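Ticket: Skevau break room, sink basin slow to drain and tray sitting out of level
Opened by: Sumathi Kurian
Assigned to: Marlene Kuhlmann
Priority: Low
Status: Closed, one item carried over

Reported problem

The gray plastic basin in the break room drains slowly and holds a film of water along the left side after use. The orange serving tray that we keep on that edge no longer sits level. Anything round that is put down on it rolls. The slow drain started in August and has gotten worse. The tray problem may be older. Requester asks whether the two are related.

Log

Entry 1 - M. Kuhlmann
Checked the basin with the tray removed. Filled to the 40 mm line and pulled the plug. Time to empty was 100 seconds. The spec sheet for the basin (Berell, compact series) gives no drain time, so there is nothing to compare with on paper. Glenys Gape recalls that it used to empty before you could finish drying a cup.

No leak at the underside. No smell from the overflow. Hot tap and cold tap both normal.

Entry 2 - M. Kuhlmann
Took off the strainer. Coffee grounds and label adhesive packed under the rim, enough to close most of the holes. Cleaned with a bottle brush and warm water. Refitted and repeated the test from the same line. Time to empty was 80 seconds. Better, but the strainer was not the main cause.

Entry 3 - S. Kurian
Question from the requester side: can we keep using the tray on the basin edge while this is open? There is very little counter space, and people set small items there.

Entry 4 - M. Kuhlmann
Yes, with light items only. Please keep full cups and the kettle off it. The rim is thin plastic and will flex under load. I would like to rule out that the flex is what is tilting the basin before anything else goes on it.

Also please keep the plug out when the basin is not in use, so that I can see whether water is still standing on the left side in the morning.

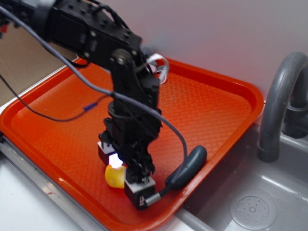 On the flex question, I pressed down on the left rim by hand and watched the bubble in a short spirit level laid across the basin. It moved and came back when I let go. The clips on that side are holding, but there is play in them. The right side does not move at all.

Entry 5 - Sarita Agarwal
I fitted the basin originally. It hangs on four clips, and the two on the left were reused from the old unit because the new bag was short. They are the same part on paper but from an earlier batch. If there is play on the left, start there. Replacement clips can be ordered from Kokus, and they come in packs of 2.

Entry 6 - M. Kuhlmann
Ordered one pack. While waiting, opened the trap. Moderate buildup, gray and soft, mostly soap. Cleaned and reassembled with a new washer. Drain time from the 40 mm line is now 40 seconds on two consecutive runs. Treating the drain speed as solved.

Water still stands along the left side. That part is a level problem, as the outlet is to the right of the low point.

Entry 7 - Glenys Gape
The tray rocks on the counter too, so it can't be just the basin. I put it on the flat part next to the fridge and one corner lifts. It went through the dishwasher at least once on the hot program - I know because I took it out.

Entry 8 - M. Kuhlmann
Confirmed. Laid the tray upside down on the glass shelf and one corner is clear of the surface by the thickness of a coin. The tray is warped. This accounts for part of the rolling, and the low basin edge accounts for the rest. Two separate faults.

Entry 9 - M. Kuhlmann
Clips arrived. Replaced both on the left. Basin now level front to back and very slightly low toward the outlet, as it should be. Ran the tap for a minute and let it drain. No standing water on the left side. Checked again the next morning, dry.

Entry 10 - S. Kurian
Confirmed on our side. Can we flatten the tray, or does it need replacing?

Entry 11 - M. Kuhlmann
I would not try to heat it flat. Workaround for now is a rubber foot under the high corner, which I have stuck on. It does not rock on the basin edge or on the counter. The foot will come off in the dishwasher, so wash by hand.

Resolution

Slow drain: partly blocked strainer and trap. Both cleaned, washer replaced.
Standing water: worn clips on the left side of the basin. Replaced.
Tray out of level: warped. Rubber foot fitted as a temporary fix.

Carried over

Replacement tray, same footprint, dishwasher safe. Sarita to check whether the orange one is still sold. If the color has to change, nobody on this ticket objects.

Strainer to be lifted out and rinsed on Sunday by whoever has the cleaning slot. Old clips are in the drawer under the taps, marked "worn, do not refit".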